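Student Project Report
Plate Color and Food Waste in the Lower School Dining Room at Tillesbridge
Monday, January 27, 2020

Background

The dining room at Tillesbridge serves lunch in two sittings. For our term project we wanted to find out whether the color of a plate changes how much food younger students leave on it. We had read in class that people judge portions partly by contrast, so that rice on a white plate can look like less than rice on a dark one. Most of what we found was about adults. We wanted to see if it held for children who do not serve themselves.

The kitchen already owned two sets of plates, white and light blue, both bought from MacKinnon. The diameter is the same. The white plates are heavier and have a flatter rim, and we come back to that under Problems.

Method

We collected waste at the first sitting only. On white days every student got a white plate, and on blue days every student got a blue one. The menu repeats every 3 weeks, so each main dish could be weighed once on each color. We left out soup days and the day of the field trip.

At the end of the sitting, students scraped their plates into a lined tub. Bones, peel and napkins went into a separate tub and were not counted. We weighed the food tub on the kitchen scale, subtracted the weight of the tub, and divided by the number of lunches served. In total 705 lunches were included.

We did not tell the lower school what we were measuring. The kitchen staff knew, and they agreed to keep using the same serving spoons for the whole period.
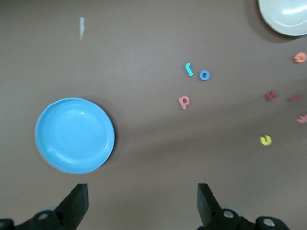 Figure 1. Light blue plate and foam letters on a tabletop.

Results

Waste per lunch was lower on blue days for pasta, rice and mashed potato. It was slightly higher on blue days for fish. For the vegetable bake the two colors came out nearly the same, and we do not think the difference means anything.

The biggest gap was for rice. On the white day the rice was also overcooked, according to the kitchen log, so some of that gap probably has nothing to do with the plate. We kept the result in but marked it in the table in the appendix.

In the survey, most students said they did not notice the color of the plate. Those who did notice mostly preferred blue. Several wrote that food stays hot longer on the white ones. We did not test this.

Problems

The white plates have a flatter rim, and sauce runs off them more easily. Some food ended up on trays instead of in the tub. We started scraping the trays too after the first week, but the first week's white figures may be too low because of it.

The kitchen scale rounds up or down in steps that are too coarse for small amounts. A better scale would help if another group repeats this.

Attendance changed from day to day. Dividing by lunches served takes care of part of this, but on days when one whole class was out, the mix of ages was different.

Discussion

Our results agree in part with what we read. Pale food was finished more often on the blue plates. Each dish was weighed only once per color, which is too few times to be sure. We would not tell the school to buy new plates based on this report.

Portion size may matter more. On days when the kitchen ran short and served less, waste dropped on both colors.

Next Steps

The Natelness campus uses the same menu and has only white plates. We have asked if they can weigh their waste in April for comparison.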